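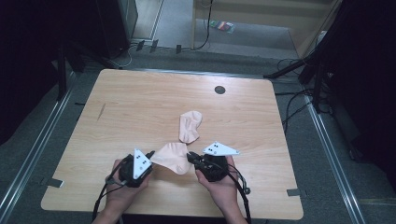 The Mudavari pair over the folding table, pink fabric between them.

Pad maintenance on the Mudavari hand-held grippers

March 9, 2020

I look after one pair of Mudavari hand-held grippers, left and right, used for recording cloth work. The recordings go to a two-arm cell that carries the same fingers on its wrists. If the pads on the hand-held pair drift away from the pads on the cell, the arms start dropping fabric the operator had no trouble holding. Most of my upkeep is therefore pads, and these are the notes I work from.

The tracking side needs little. Each gripper carries a white triangular plate printed with black dots. The plate must not move relative to the jaws. I put a paint mark across each plate screw and the body after tightening, and look at the marks before a session. A broken paint line means a recalibration in Stamon, and everything recorded after the last good check gets set aside. The plates get wiped with a dry cloth only. Solvent lifted the print on an early plate and I had to order a replacement.

Cables next. Each gripper has one, and it should leave the body with enough slack that the wrist can turn over without pulling. I check the strain relief by hand and the connector by eye. The right cable was replaced in November after the encoder signal began to cut out at full opening. The fault looked like a software problem in the Stamon log for two days, and I reinstalled the driver before I thought to swap the cables left to right. Swap first.

Now the pads. The maker's sheet says to replace at 2,000 closings. I logged the last set and took it off the list of healthy parts at 1813, when the top edge had begun to lift. Towels are harder on the material than socks. The wear starts along the upper edge of the pad, where it meets the plastic, and the fibers go first. After that the face loosens and slides a little under load, so the jaw reports closed while the fabric creeps.

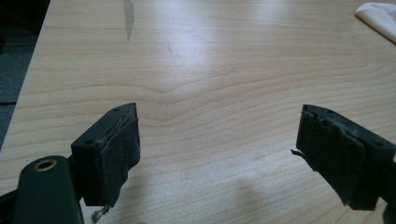 Can a frayed pad be trimmed and kept in service?
Trimming is fine for a single stray thread, but once the face is loose on the finger the pad has to come off and be replaced.

The swap goes like this. Power down and unplug the gripper. Open the jaws fully and peel the old pad from the tip downward, keeping the pull low so the finger is not bent sideways. Scrape off the remaining adhesive with a plastic blade. Wipe the bare face with alcohol and let it dry. Cut the new pad from the Moges sheet using the old template, with the weave running across the finger. Start at the tip, press down the inner face, then wrap the front. Clamp lightly overnight.

Do both fingers of a gripper together. One new pad against one old pad closes off center, and the cloth rotates in the grip.

After a pad change the jaw zero has to be set again. Close on nothing, hold, and store the value. My left unit reads 221 counts at closed with fresh pads. Then I run 99 closings on a scrap of cotton and check the value again, as the new material compresses a little at first. If it has moved by more than 2 counts, I store the new one and repeat the run.

The same day, the cell gets the same pads from the same sheet. I write the sheet number in the Pistis notebook next to both entries. Mixing sheets has given me different friction on what was sold as the same material, and I have not found a setting that corrects for it.

Still open: a mechanical clip for the upper edge of the pad. The first version caught on knitwear. The second is drawn but not printed.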